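Opinion > Home & Table

July
By the Kitchen Desk columnist

The fruit bowl has been promoted. At some point it stopped being the place where you put the fruit and became a feature, and I have been trying to work out who asked for this.

The Ornance catalog gives it a two-page spread. There is a "fruit station" in there for $82, which is a shallow dish and a stand to put the dish on. Brirner has a version with a lid, so that your peaches can sweat in private. Rinex, which used to make perfectly good dish racks, now sells a set of 8 nesting trays in what it calls orchard tones, and suggests you sort your fruit by ripeness. I have met people who can't sort their mail.

I understand the argument. If fruit is out where you can see it, you will eat it. I have heard this for years and I would like to believe it. In my house the fruit has been out on the counter through three apartments and one kitchen remodel, and what gets eaten is still the crackers, which live in a dark cupboard behind the rice. Visibility has not helped the pears at all.

What bothers me more is the styling. Atallah, the home store that opened near me last year, had 1,446 people leave comments on a single post about where to keep lemons. I read more of them than I should have. Most agreed that the bowl should be wide, that the fruit should be one color, and that something woven should stand close by for warmth. I kept waiting for someone to mention eating a lemon.

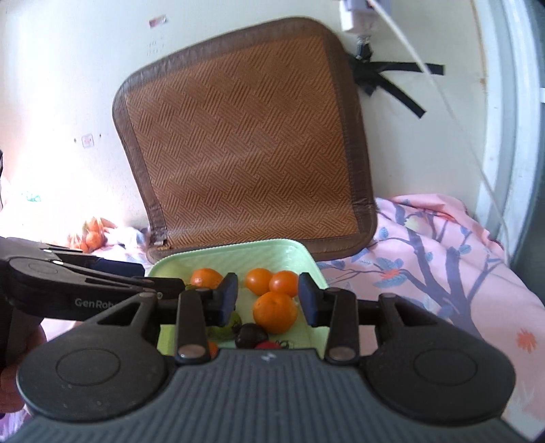 Citrus is the fruit that gets used worst in all this, as it keeps long enough to be treated like an ornament. Put it in anything and it looks good – that is the whole trick, and it costs nothing. A mint green tray with a raised rim and orange fruit in it, set on fabric with a big brown woven mat leaning on the white wall behind, is pretty, and I'll admit I like the green against the orange. But the orange is doing the work. Swap the tray for a baking pan and I would like it nearly as much.

So by all means buy a tray, if you need one. A rim is useful, and round fruit does roll. Just buy one you can wash in the sink you have, and skip the stand. Then cut up an orange tonight, before you move it anywhere else, and see whether the people you live with notice it. Mine did, and there were none left by 8.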